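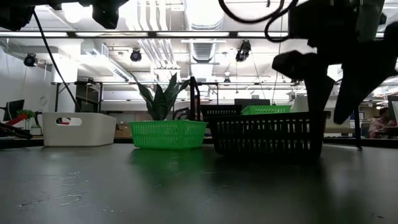

4.2 Recording a reference run

Reference runs are compared with policy runs in section 5. Record them before any training data is collected.

1. Place the white bin, the green basket and the black basket in a row near the back edge of the table. Leave the middle and front of the table clear.

2. Open the Watis console and load the layout file for the session.

3. Raise the arm until the gripper is above the rim of the black basket. Save this as the start pose.

4. Set the episode limit to 200 and press Record.

5. After each episode, mark it pass or fail. A grasp that slips and recovers within 2 seconds is a pass.

Note: Layouts saved before September use the old table origin. Ask Hina Memon for the converted files.

Caution: Do not reach over the baskets while the console shows Armed. Press Hold first and wait for the tone.

6. Export the run. Sets above 1,000 episodes must be split before upload.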